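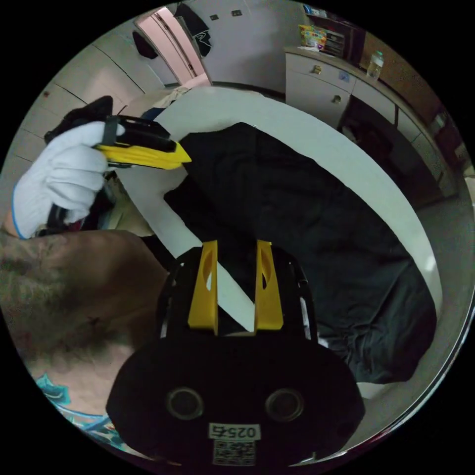 Home | Archive | Robots | Garden | About

Segmenting cloth when a hand is in the way

October 2025

I spent most of this month on one piece of software, the mask tracker that feeds our cloth planner. It still isn't finished, but it is better than it was in February, and I want to write down what changed before I forget.

The planner needs to know where the fabric ends. It takes a mask of the cloth, finds the outline, and picks a place to start a cut or a fold. With light cloth on a dark mat it works fine. Dark cloth is harder. Folds in charcoal fabric have almost no contrast, and the old tracker treated every deep crease as an edge. On a round table it had a second problem, which was that it liked the curve of the tabletop more than the edge of the cloth and would snap to it.

The view from the gripper makes this worse. The fingers are always in the picture, and so is the tool hand for a lot of the time. A white glove next to a white table is a bad combination. The tracker would merge the two, then decide the cloth had shrunk.

I made two changes.

The first is a fixed mask for the gripper body and a moving one for the fingers. The fingers only travel along one line, so I don't need a network for them. I read the opening width and look up the shape in a table. Haiyan Lu suggested this last winter and I ignored her, and then I spent weeks training something that did the same job less well.

The second is memory. When a hand or a knife covers part of the outline, the tracker now keeps the last outline it trusted and marks that stretch as hidden. It holds it for 46 frames. After that it gives up and tells the planner it doesn't know. The old version never said it didn't know, and the planner would choose a cut line straight through somebody's sleeve of fabric that had already moved.

Tools are their own class now too. I had them lumped in with hands, but a knife has a direction and a hand mostly doesn't. The planner can use the direction. If the blade end points at the cloth, it slows down its updates and stops moving the target point. Érica Macedo wrote that part, and it is 90 lines long and easy to read — I wish mine were.

What still fails: black cables on dark cloth, and anything with a printed logo, which gets split into pieces. Replay is slow as well. I have been using Stulline to label the clips and it drops the timestamps on export, so I match them back up with a script that I am not proud of.

Next I want to try depth for the tabletop edge. The table is flat and the cloth is not, and even a noisy depth image might be enough to tell them apart.

Print this post | E-mail this post

3 comments

Ville Aaltonen wrote:
Do you reset the memory when the gripper itself moves fast? Ours kept an old outline through a quick turn and it ended up on the wall.

Gebhard Kuster wrote:
The timestamp thing in Stulline bit me too. Export one clip at a time and they stay in.

Jairo Palomino wrote:
Would like to see the lookup table code if you can share it.

Older post | Newer post | Back to top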